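What My First Year of Rent Money Taught Me About Getting Ahead

When I was 26 I kept a notebook in the glove box of my car, and in it I wrote down every dollar I had left on the first of the month after rent, gas and the loan payment went out. I found it again this September while looking for the registration, and I sat in the driveway for a good half hour reading it with the door open and one foot on the gravel. Some months the number was 200. One month it was 67, and I had underlined it twice, I suppose in case I missed it the first time.

I've been meaning to write something about getting ahead for a while (my sister will tell you I've been threatening to), and the notebook gave me the push. People my age talk about moving up in the world as if it were a staircase we all remember climbing. Mine was more like the stairs in my grandmother's house, where the third one was loose and you learned to skip it in the dark.

Where I started

My parents ran a dry cleaning counter for most of my childhood. They weren't poor, and they would have been cross with anyone who said so, but there was a coffee can on top of the refrigerator and we all knew what it meant when it came down. Neither of them finished college. Both of them talked about college the way other families talked about the beach.

So I went, and I borrowed to do it, and I came out with a degree in history and a job answering phones at Sturko, a company that sold office fixtures and has long since been swallowed up by somebody else. I loved that job more than I had any right to. My supervisor was a man named Roy Greenwood, who wore a tie every single day even though our customers never laid eyes on us. Roy had started in the mail room. He believed with his whole heart that anyone who showed up early and stayed pleasant would be looked after, and for him it had been true.

I believed it too. I showed up early for three years! I was extremely pleasant! Then the office moved two states away and I was offered a very nice letter of reference and a box for my things.

The part with the savings

Between the severance and what I'd put by, I had 3,744 dollars to my name. I remember the figure exactly because it's in the notebook with a little box drawn around it. It felt like a fortune for two weeks and like nothing at all by Thanksgiving.

What carried me through that winter was other people. Fereshteh Rahimi, who lived across the hall, was studying for her pharmacy boards and cooked enough rice on Sunday nights to feed the whole floor. Her cousin Ehsan Ranjbar had a delivery van and paid me cash to ride along and carry boxes up stairs. I wrote to Roy, and he wrote back by hand, two pages, mostly about his tomatoes, with the phone number of a woman he used to work with tucked in at the end.

That phone number became my next job, and the next job is more or less how I got here. I did work hard, and I don't want to be falsely modest about it. But when I try to tell the story with only the hard work in it, I can't make it come out right. I have to put the rice and the van back in.
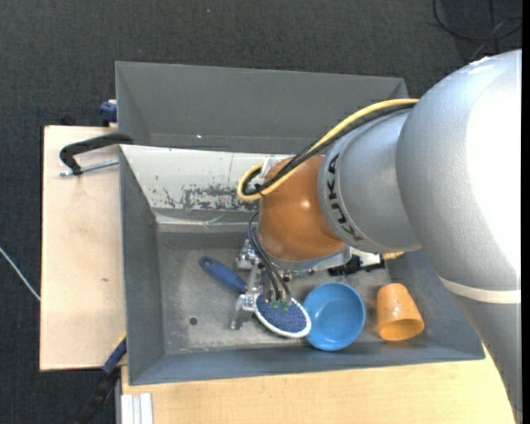
What my kids' friends are up against

We had a crowd at our table last month, as we often do, and I asked a few of them whether they thought they'd do better than their parents. I expected eye rolling. I got a conversation that went on until the dishwasher had finished and somebody had to unload it to find clean mugs.

Nima Parsa, who is my older son's roommate, said he'd stopped thinking about owning a house the same way he'd stopped thinking about being an astronaut. He wasn't bitter about it. He has a decent job at a place called Fudum, he likes his coworkers, and he sends money home to his mother, and he told me that as far as he was concerned the sending money home was the success. I've turned that over in my mind a lot since.

My younger son disagreed with him, loudly, with his mouth full. He thinks his generation has been talked into wanting less, and he doesn't see why they should go along with it. He may have a point there. I bought my first house with a down payment that wouldn't cover a used car today, and I complained about it the entire time.

An old argument with a neighbor

Milovan Grgić lives two doors down from us and came to this country as a grown man with a trade and very little English. He and I have been having the same friendly argument over the fence for years. I say the chances aren't handed out evenly, and he says of course they aren't, where on earth would they be, and then he tells me about his first winter here, sleeping in a room over a bakery and waking up at four to the smell of bread.

He has done well for himself. He's also the first to say that his brother came over a year later, worked just as many hours, hurt his back and never really got going again. Same family, same town, same willingness to get up at four. When Milovan talks about his brother he usually finds something to do with his hands, coiling the hose or picking at the paint on the gatepost, and I let him change the subject.

What I'd put in the notebook now

I don't keep the monthly number anymore, though I did start a fresh page in September, mostly out of sentiment. I wrote down the names of people who had helped me when they didn't need to. It took longer than I thought and I'm still remembering more of them at odd moments, like the bank teller who waived the fee, or the landlord who let the rent slide to the tenth and never brought it up again.

Fereshteh and I still talk on the phone every few weeks. I told her about the notebook, and she wanted to know if I'd written down anything about the rice. I hadn't, so I've added it in.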